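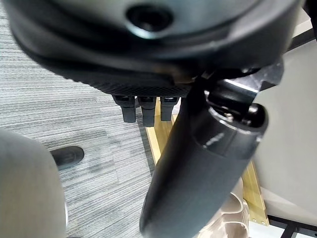 Laiba Kiani sold her first face oil from a folding table in June, and she still mixes every batch herself. Her company, Bramillow, makes 7 products, all of them for dry or easily irritated skin. The one people write to her about is an oat and calendula cleansing balm.

"I had eczema on my eyelids as a teenager," she said. "Everything stung. My aunt gave me colloidal oatmeal in a bowl of lukewarm water and told me to leave my face alone for a while."

She trained as a lab technician and worked for a soap maker, Dadholm, before leaving to work on her own recipes. The balm took the longest. Early versions went grainy in the jar, which she blames on shea butter that cooled too slowly.

"Now I chill it fast and stir the whole time. It's boring work – I listen to the radio." 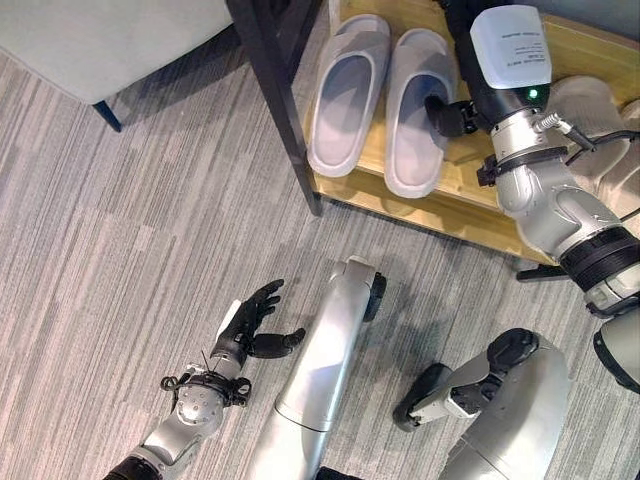
2 min read

Kiani doesn't put perfume in anything. She gets asked for lavender and rose at nearly every market, and she says no. "Rose smells lovely. It also makes some people's cheeks burn, and those are my customers."

The balm comes in a 100 ml tin. She suggests using an amount the size of a hazelnut on dry skin, rubbing it in with clean fingers, then taking it off with a damp cotton cloth. Dry fingers matter, she said, and so does keeping water out of the tin. There is no water in the recipe, so it doesn't carry the kind of preservative a cream would.

Her business partner, Kelechi Iyamu, handles orders and the label printing. He would like to bring out a lotion next. Kiani isn't sure.

"A lotion has water in it, so then you're testing for mold and bacteria, and you have to pay for that," she said. "Kelechi has a spreadsheet. I've looked at it."

She was less patient on the subject of kitchen scrubs. Lemon juice and sugar came up, and she shook her head. "Put the lemon in your tea. Sugar is fine on your heels."

Her own evening routine is the balm, a cloth and a plain moisturizer from the drugstore. She skips the cleanser in the morning and rinses with water.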